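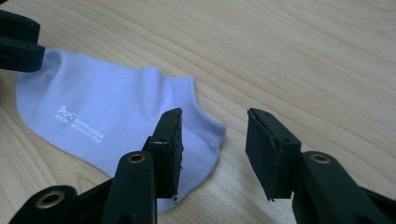

Gijs Koster
@gijskoster · July

Thread on sorting small socks. Ankle length only. Crew socks are a separate problem.

Lay each sock on its side, toe left, cuff right. Flatten the heel crease before you compare lengths. A wrinkled heel makes a match look like a mismatch.

Lavender is the hard color in my drawer. Under the kitchen light it reads almost white, and in the creases it goes slightly blue. Match on the print first and the color second.

The print on this one is a line emblem, something like a bow or a butterfly, with tiny white lettering. I can make out WITHOUT YOU and not much else. Good enough for an ID.

White print on light knit doesn't love heat. I turn them inside out, mesh bag, low spin (400 on the Heka). Slower to dry. Fine.

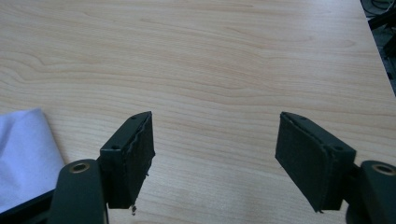

Sorting surface matters more than the folding method. I tried the bed and lost 2 socks in the duvet. A hard tabletop is better, and mine is pale with wavy grain that curls into long loops, so dark lint shows up right away. It has a bit of gloss too. A sock slides on it, so hold the toe while you smooth the cuff.

Fold: stack the pair, toe to cuff, once. Don't ball them. Balling stretches the ribbing on one sock and leaves the other alone.

Storage is a Mikimer drawer insert, 6 slots. Ankle socks go in upright. Singles get the front slot and stay there for 2 washes, then they become dust cloths.

Someone asked about sock clips. I used the Humphreys ones for a while. They leave a dent in the cuff. Stopped.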